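Curano 13 laptop, quick review

Had this for a month now, since February. Typing this on it in between other stuff so bear with me. 13 inch, fanless, light. Keyboard good, trackpad a bit jumpy untill you update the driver.

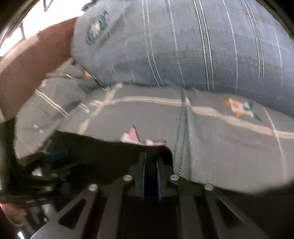
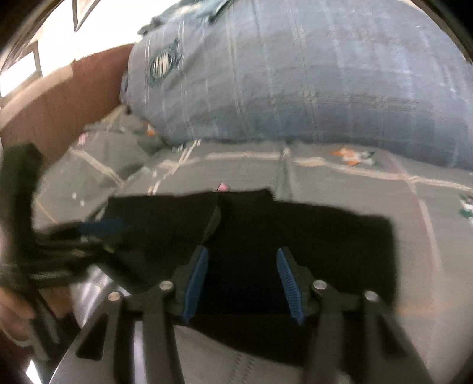

Battery is the reason to buy. Full day of email and docs, no charger. Video drains it faster. I mostly work from bed, on a gray patterned sheet like that one, and with no vents underneath there's nothing for the bedding to block. Gets warm on long exports tho. Speakers weak. Screen fine indoors, bad in sun. Would buy again, but get the bigger drive.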